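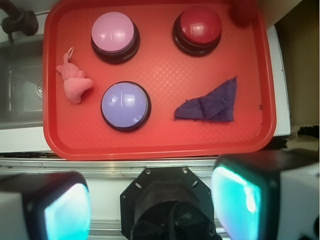 News > Press > Plavmont play trays

Plavmont will open its tray library to families in Sarncombe this October. Parents can borrow a plastic tray with a small set of things to press, hold and feel, such as push buttons, a soft toy and a piece of cloth, and keep it at home for 21 days.

The library starts with 283 trays, packed at the Mathebula rooms. Around 600 households in the town have a child of the right age.

"We wanted objects which a child can understand by hand," said Mikkel Hjaltadóttir, who leads the project. "A parent can put the tray beside the kitchen sink and cook – the child stays near."

Each family may borrow 2 trays at one time. Borrowing is free of charge. Registration is at the Clikmont desk, from 9 in the morning.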